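Stories > Short Fiction > The Charging Strip

We use cookies to remember your reading settings. Accept | Manage

The Charging Strip
11/22/20

I had one evening to sort out every cord I owned before the move to Tustine, and I was thrilled. Really! I put the kettle on, laid out the power strip and began with the pale little adapters.
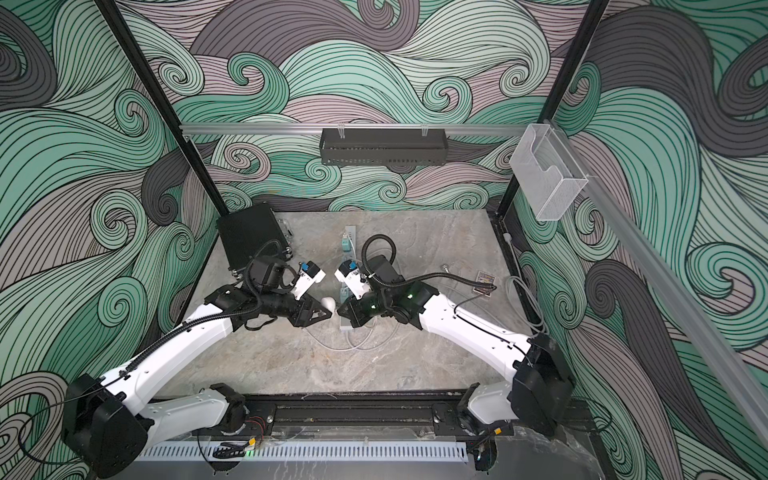
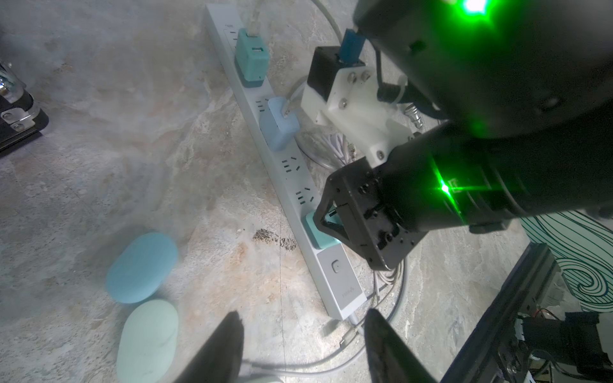
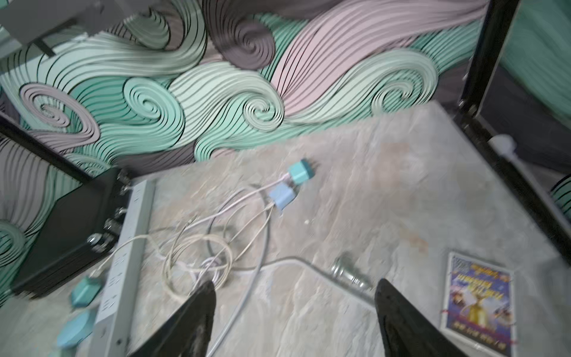

The waves were what sold me on the apartment, all that green curling up to the ceiling like a sea that had lost its way and liked it here. My grandmother swore walls like these could hear. So I talked to them while I wound.

"This one's from Flallow," I said, holding up a cable, "the winter the lights went out for 3 days."

Something hummed. I pulled the plug and the hum went on, low and sweet, the tune she used to sing over the dishes on Pliven Street. I sat down on the floor with the cord in my lap and sang the second verse back, loudly, and got most of the words right!

By midnight I had two boxes taped. I left the strip where it was, switch on, and called the landlord in the morning to ask if I could stay through December.

© Ko Stories | Contact | Back to top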